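27 Jul 2019
Glue bench, Furkameck batch

Mixed 740 g of the Humus paste, too thick again. Thinned w/ water, 4 spoons. Vittoria says leave it overnight before judging, fine.
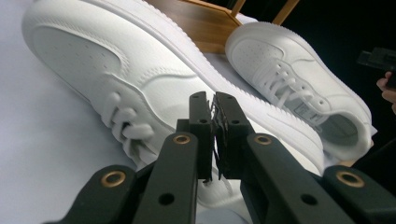
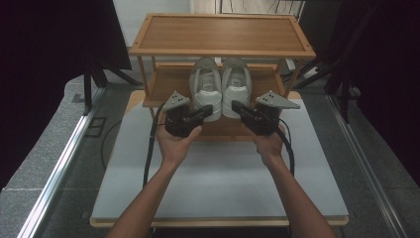
White shoe in the first, the white platform in the second.

Strip 2794 peeled at the corner, rest held. Redo with the Rantala brush, old one sheds hairs evrywhere. Press at 3000 was too much for the thin card, paste came out the sides. Back off next time.

Need: more card, wax paper, a lid that fits the big tub. Ask Mestus if the September order can go out early. Vittoria Bassi has teh key to the drying cabinet.

Strips 5 and 6 still under the weight, dont move.

2 comments 0 shares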